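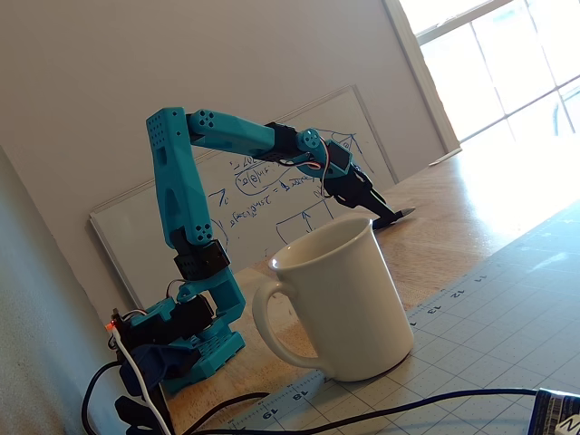 The Life of the Plain Mug

By Adelmo Melis
Food & Home
23 April 2018

The mugs at Skirolik come out of the kiln before breakfast, when the building is still cold enough that the staff wear coats. They are unloaded onto steel racks and left alone until the afternoon. Then Bohumila Hrubý goes down the rows with a wooden spoon and taps each one on the rim.

A good mug rings. A cracked one makes a short, flat sound, like a knock on a door. The cracked ones go into a plastic barrel by the loading dock, and every few weeks a man with a truck takes the barrel away to be crushed for path gravel.

Hrubý has been tapping mugs for most of her working life. She started in the packing room, moved to handles, and took over inspection when the woman before her lost the hearing in one ear. She rejects 63 out of every 1000, which the owner thinks is too many and she thinks is too few.

"He wants me to let the pinholes go," she told me. "I'd let them go on the outside. I won't let them go on the inside, where the coffee sits."

Skirolik makes one shape of mug in three sizes. It has straight sides, a flat foot and a handle that takes three fingers. The company has made other things over the years, including a line of soup bowls and a teapot that dripped, but the mug is what pays the wages. Hotels buy it. So do hospitals, church kitchens and the kind of restaurant where the coffee is refilled without asking.

I went there because I had started to wonder about my own kitchen. We have two people in the house and a cupboard full of mugs, and I couldn't say where most of them had come from. A few were gifts. One was from a job I left a long time ago. Every morning I reached past all of them for the same plain one with a chip in the foot, and if it was dirty I washed it.

Almost everyone I asked did the same thing. They had a mug, and then they had the other mugs.

What the hand wants

Takumi Hoshino teaches ceramics at a community college and has his first-year students make handles for an entire term. They pull them, cut them, roll them and press them, and they throw nearly all of them back in the bucket. By July, when the summer class ends, each student is allowed to keep one finished cup.

He thinks people choose a favorite mug mostly by balance. A full mug wants to tip away from the handle, and the hand has to hold it back. If the handle sits too low, the wrist does the work. If it sits too high, the knuckles touch the hot wall. The difference between a handle that works and one that doesn't can be smaller than the width of a pencil, and most people would never be able to point to it.

"They say it feels nice," Hoshino said. "That's a perfectly good description. I can't improve on it much."

The lip comes second. A thick lip keeps its shape in a dishwasher and survives being stacked, so restaurant mugs have thick ones. A thin lip is more pleasant to drink from. Potters who sell at craft fairs tend to make them thin, and people buy them, take them home and chip them on the faucet.

He also has opinions about size. Mugs have grown, he says, and past a certain point the coffee goes cold before anyone reaches the bottom. His own is small. He refills it often and considers the walk to the pot to be part of the drink.
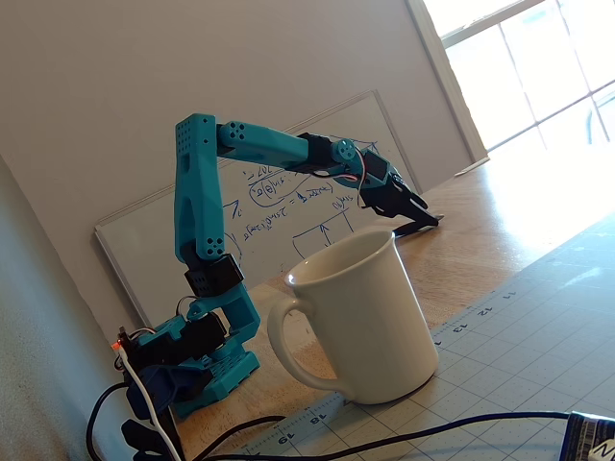 The gripper's fingers just above the tabletop, behind the mug.

The inside of a mug matters more than I had expected. Sharp corners at the bottom hold a brown ring that no sponge can reach. Hoshino asks his students to run a finger around the inside of a finished piece with their eyes closed. If the finger stops anywhere, there is a corner, and the corner will stain.

Glaze is the last part. White is the hardest color to do well, since every speck of iron in the clay shows through it as a dark dot. A brown or blue glaze hides nearly everything. That is one reason cheap mugs are so often dark, and it is why the buyers for large hotels keep asking for white. They want the guest to see that it is clean.

The secondhand shelf

Most mugs are never worn out. They are given away in good condition, and a lot of them end up at places like Nutisell, a thrift warehouse that takes up what used to be a furniture showroom. The mug section runs the length of the back wall. On the afternoon I visited there were mugs from dental offices, banks, marathons and family reunions.

Adelino Paiva runs the household floor. He prices every mug the same, whatever it is, and has done so ever since he spent a week trying to sort the good ones from the bad ones and found that customers disagreed with him every time.

Last year, as a test, he kept a tally through one month. The store took in 961 mugs and sold 500. The rest stayed on the shelf or were boxed up and sent to a dealer who sells kitchenware by the pallet.

The plain ones went first. A set of four matching white mugs would be gone by noon. After those came anything handmade, with a potter's mark scratched in the foot. Souvenir mugs from cities sold slowly, and souvenir mugs from nearby cities hardly sold at all. The slowest were the ones printed with a first name.

Paiva has seen people stand at the shelf for half an hour. They pick one up, hold it as though it were full, put it back and pick up another. Some of them lift it all the way to their mouths and stop just short. He used to worry about this for health reasons. Now he keeps a sign up asking people to wash everything before use, and leaves them to it.

"You can't buy a mug by looking," he said. "Plates, yes. I could sell plates from a photograph." 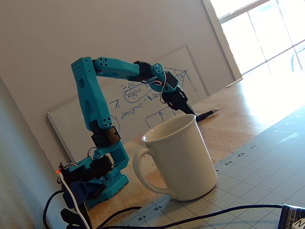 The store gets a certain number of mugs back. Someone buys one, uses it for a week, and drops it in the donation bin with a box of paperbacks. Paiva recognizes them. He has sold a green one with a wide foot several times and has begun to think there is something wrong with it that only shows up at home.

He drinks from a steel thermos himself.

Firing day

Back at Skirolik, I asked to see the kiln being loaded. It is a Peeters, a long brick box on rails that the company bought used from a tile works, and it takes most of a shift to fill. The mugs go in upside down on their rims for the first firing and right side up for the second, with a gap between each one. Two glazed mugs that touch in the kiln will come out as a single object.

Bořivoj Procházka does the loading. He works from the back to the front and does not talk while he does it. Each shelf is brushed with a white wash that keeps drips of glaze from sticking, and the foot of every mug is wiped with a damp sponge on its way in. He can hold three in each hand.

When the door was shut he was happy to talk. The kiln has a hot corner at the upper left, he said, and a slow corner at the lower right, and the white comes out a little different in each. Customers don't see it unless the mugs stand side by side. He sees it everywhere. He was at a hotel for his niece's wedding and could tell from the breakfast table which mugs had been fired where.

The clay comes from Driseron, a supplier two counties over, in blocks wrapped in plastic. Skirolik has tried others. One was cheaper and shrank more in the kiln, so the handles pulled away from the walls as they dried, and a whole week's work went into the barrel. They went back to Driseron and have not shopped around again.

Handles are the only part of the mug still put on one at a time. The bodies are pressed in a mold, a wad of clay at a time, and the handles are cast in strips like a row of keys. A worker scores both surfaces, paints on a little wet clay, presses and wipes. It takes less time than it does to read about it. The seam is where most of Hrubý's rejects come from — a bubble trapped under the join that opens up in the heat. 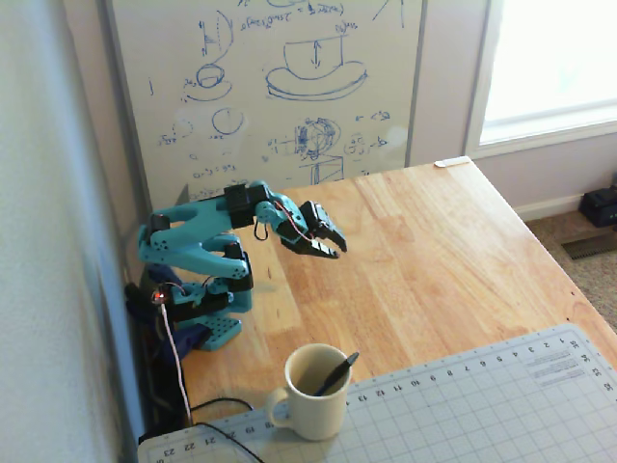
The company sells its seconds from a table inside the front door. These are the mugs with a pinhole on the outside, a slight lean or a thumbprint in the glaze. People from town know about the table and come in at lunch. There is a coffee can for the money.

Hrubý's mug at home came off that table. The handle is set a little crooked, turned toward the left, and she is left-handed. She set it aside during inspection, paid for it like anybody else, and has used it every day since. Her husband has a matched pair that were a retirement present, and he keeps them in the box.

I bought two on my way out. One leans. The other has a gray dot near the rim that I have to hunt for now. I took a bag of the old ones to the thrift store that weekend, the job mug included, and my wife went through the bag before I left and put three of them back.

The chipped one is still at the front of the cupboard. Hoshino told me to rub the chip with fine wet sandpaper so that it wouldn't scratch the table, and it took a couple of minutes at the sink.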